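From: Idalina Nogueira
To: Low Vision at Home list
Subject: Re: [lowvision-home] Dishes and table colors, what do you use?
Friday, 9:40 pm

Muthoni Waweru wrote:

> Hello all,
>
> My father (macular degeneration, both eyes, worse on the right) has
> started to leave half of his food on the plate. My sister thought he
> was losing his appetite. Then on Sunday I turned his plate by a half
> circle while he was reaching for the bread, and he ate the other
> half too. So it is the seeing.
>
> We have the same dishes since I was a child, cream with a thin gold
> line, and a cream tablecloth under them. I have read that blue
> plates are good, and on another page that red ones are good, and the
> shop that sells them asks 44 for one single plate with a high edge. I
> don't want to buy six and learn that he hates them.
>
> What are you using? And does the light over the table matter as much
> as they say? He has one hanging lamp with a fabric shade, older than
> me.
>
> Also, how do you speak about it with the person? He is a proud man
> and he was a tailor.
>
> Muthoni

Dear Muthoni, dear all,

I read your message two times because it could have been mine from three years ago. My mother lives with us in Ostemar and she has the same diagnosis as your father, and also a cataract which they did not want to operate at first. I am not a therapist. I only cook for her and I have made most of the mistakes already, so please take what is useful.

I begin with the plates. I also read that red is good and that blue is good, and I believe the reason you find both is that people test different foods. What helps my mother is the difference between light and dark, much more than the name of the color. She can hardly tell navy from black, but she can tell either of them from rice. So we have two sets. The dark blue one is for rice, potatoes, white fish, pasta with cream, eggs. The white one is for stew, beans, beets, dark bread, meat with sauce. When I cook something mixed I look at which part she usually leaves behind, and I choose the plate for that part. Chicken with rice goes on blue, because the rice is what she was losing.

The pattern is worse than the wrong color. We had very pretty plates with small olives painted on the edge, a wedding present, and my mother spent a whole lunch trying to pick up an olive with her fork. She laughed, but later I saw she was upset. The olives are in the cupboard in the hall now. Your gold line may be harmless, or it may be useful if it is dark enough to show where the plate ends. Ask him to follow the edge with his eyes and not with his finger, and you will know.

About the price: please do not pay 44 for one plate. My dark blue ones are ordinary dishes from the closing sale of a restaurant in Flirkholm. They are heavy, and this is good because they do not slide. For the high edge I use wide soup plates, the kind that is almost flat inside and then goes up. She pushes the food against the wall of the plate and it climbs on the fork. Visitors get the same plates, so no one at the table has the special one. For my mother this was more important than the color.

The only product I bought new was a set of two Grirketti bowls, dark outside and light inside. I was happy with them for soup and unhappy with them for breakfast, because milk in a light bowl disappears. She poured until it came over. So now the milk goes in a dark cup and the coffee goes in a white cup, and it is the reason our kitchen shelf looks like a chess board.

Now the table. I think this part is forgotten very often, and in your message you almost say it yourself: cream plate on cream cloth. The food can stand out perfectly and the person still does not know where the plate stops. My mother used to put her glass down half on the plate and half outside. She also lost the knife every day, it lay next to the plate and for her it was not there. I bought new plates before I looked at the cloth, and I would do it now in the opposite order. A dark placemat costs very little. Try that with the dishes you already have, for one week, and only then go shopping.

Some practical things about placemats:

One color, matte. We had a plastic one that was shiny and the lamp made a white spot in the middle, exactly where the plate should be clear.

Big enough that the glass stands on it too. I sewed ours from old curtain fabric, charcoal gray, and I made them wider than the ones in shops. Your father could perhaps help you with the cutting by feel, or at least tell you that you do the hem wrong.

No fringe. Fringe catches on the fork and on sleeves.

Always the same arrangement. Glass at the top right, bread at the top left, napkin under the fork. My husband is the one who forgets, and my mother corrects him with great pleasure.

For the people who asked off-list in November what I mean when I speak of "losing the edge", I put a picture. Make your eyes half closed, or look at it from the other side of the room. The red stays for a long time. The border of the plate goes away first, or it does for me.
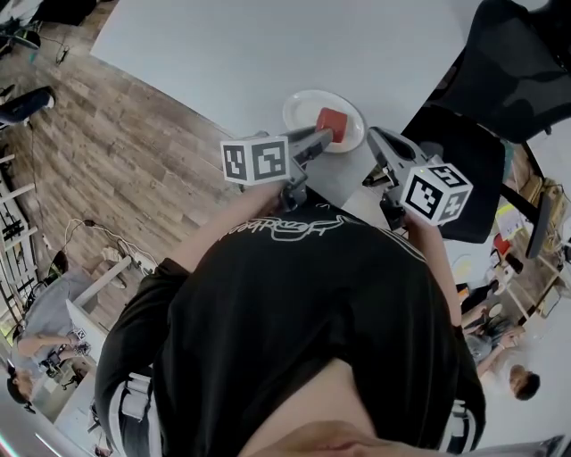 Round white plate on a white tabletop, with a red cube.

I find it a useful comparison because both situations are on the same table. The contrast between red and white is what you want for the food. The contrast between white and white is what you have between your father's plate and his cloth. If you put a dark mat under such a plate you would have solved half of the problem without changing the plate.

My mother, when I explained this to her, said that in that case she wants tomatoes every day. We had tomatoes four days and then she changed her mind.

Then your question about the light. Yes, it matters, I would say as much as the cloth. But more light is not always better, and I learned it in a stupid way. I measured the table with the meter of my brother, who takes photographs, and in the evening we had 300 lux in the middle and much less at her seat, because the lamp was hanging over the flowers and not over the people. So I bought a very strong bulb, 1010 lumens, and put it in the same lamp with an open shade. She covered her eyes with her hand and asked me to turn it off. The bulb was visible from her chair and it hurt her, and everything under it was more difficult to see, including the food.

We solved it with the same bulb. I only changed the shade to a deep one, closed at the sides, and I lowered it until she could not see the bulb when she sits. The cord was long enough, thank God. With your fabric shade I would first check how much dust is in it. I washed ours and was ashamed. Also please see where the window is. At lunch my mother used to sit with her face to the window and she saw only the window. Now she has it at her side, and in summer I pull the curtain down to the middle. It took her some weeks to forgive me for the chair, because it had been her place for a long time.

As for the speaking, I don't have a good recipe and I would like to hear from others. I can tell you what failed. I once said "Mama, you left the potatoes" in front of my cousins. Never again. What we do now is that I say what is on the plate when I put it down, as a waiter would do, and I say it to everybody. "Fish on the window side, potatoes on the door side." At the training course in Flirkholm they teach it with the hours of the clock, fish at three, potatoes at nine, and for many people this is surely better. My mother found it military. She likes the window and the door.

Your father was a tailor, so he knows more than all of us about dark thread on dark cloth. Maybe you can begin there. Ask him how he used to do it when he had to sew black on black in the winter, where he put the lamp, what he put under the fabric. My guess is he will tell you to change the tablecloth before you say one word about his eyes. And he may have an opinion about the lampshade also.

One thing I would still do is to tell his eye doctor about the half plate, and on which side it was. When I mentioned something similar, they gave my mother one more test for the visual field, and afterward we understood better where to put her glass.

If somebody on the list has found a good dark cutting board that does not smell of rubber, please write to me. Ours smells, and I have already washed it with vinegar and with lemon. I am also looking for a measuring cup with thick numbers on the outside. The raised ones she can feel but they are too close together for her finger.

Warm greetings to your father, and write to us what he said about the cloth.

Idalina Nogueira
Ostemar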